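Prusmont Loan Bikes: Progress Report to the Hillitell Fund

Prepared by Jad Majali

December was the month we stopped promising electric bikes and began lending them. The fleet stands at 8 cargo bikes, all insured, seven of them willing to start.

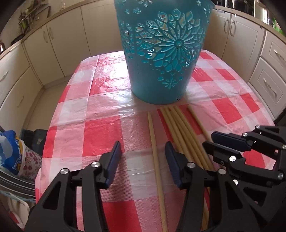 Wooden sticks and a teal basket on a checked tablecloth.

Loans to date: 67. The average trip was short and uphill, as is everything in Prusmont. We budgeted 300 for brake pads and spent it by the second month, the hill at Teshome Street having views of its own. Jagadeesh Naidu now fits the tougher pads and has stopped sending me pictures of the old ones.

The charging shed passed inspection at the second try. The first inspector wanted a sign. We have a sign.

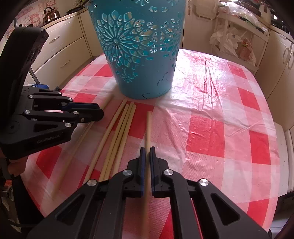 Next quarter

Swap the battery on bike 4, still under warranty according to everyone but the supplier. Open the Trarovach pickup point. Answer the 58 people on the waiting list, several of whom have written twice.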